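Progress report to the Noguchi Fund
Grant: Mokard Repair and Reuse Skills Project
Prepared by Kanako Shimada, August 3, 2026

## Where we are

The course is now past its halfway point. We have 31 people enrolled, against the number agreed with you at the start, and the second group finishes later this month. Spending is on plan apart from transport, which is explained further down.

Two people have left the course. One moved away from Sarkby and the other took a full-time job before finishing the sewing module. Both places were filled from the waiting list.

## Teaching

Wakana Morikawa has carried on with textiles and Akihiko Nakajima with small electrical items. The textile sessions fill first and we could run more of them if we had another tutor. Electrical safety testing has been harder to teach than we expected. Learners are happy taking a kettle apart, but the paperwork puts them off, and Akihiko has rewritten the test sheet so that it fits on one side of paper.

The written work was cut back after the first group told us it took up too much of the evening. They now keep a short log for each repair – the fault, the parts used, the time spent – and hand it in at the end of the module.

We also lost one week of classes when the heating pipe in the main room was being replaced. Those sessions have been added to the end of the timetable.

## Sorting and storage

Learners spend one session on how goods are received, sorted and stored before they reach a repair bench. Kumiko Minami leads it. She has asked for a second session on labelling, and we would like to include that from the next group.

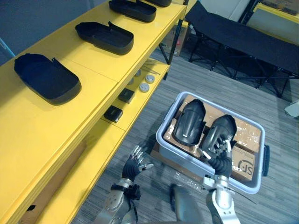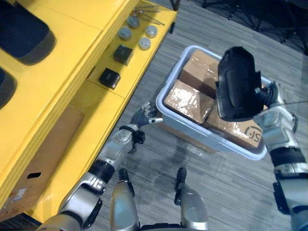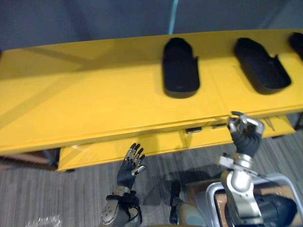
*Yellow shelving with black tray-shaped pieces, a bin of cardboard boxes, and a yellow tabletop with black recesses.*

## Money

We have spent 4,000 of the equipment budget. Most of it went on sewing machines and hand tools, with the rest on a portable appliance tester and its yearly calibration. The second-hand machines from Horudov needed new belts, and these were paid for out of the same line.

Transport is over budget. The bus from the east side of Sarkby stopped running in the evenings, so we have been paying for a minibus on class nights. We ask to move the unspent part of the publicity budget across to cover this. The total grant would not change.

## Next steps

- Finish the second group and collect the repair logs in August.
- Recruit one more textile tutor.
- Open 6 extra places on the electrical module.
- Agree the room hire for the winter with Tsutomu Ichikawa.

We would be glad of a decision on the transport request before the next group starts, as the minibus firm wants the booking confirmed in advance. The attendance sheets and receipts will follow separately.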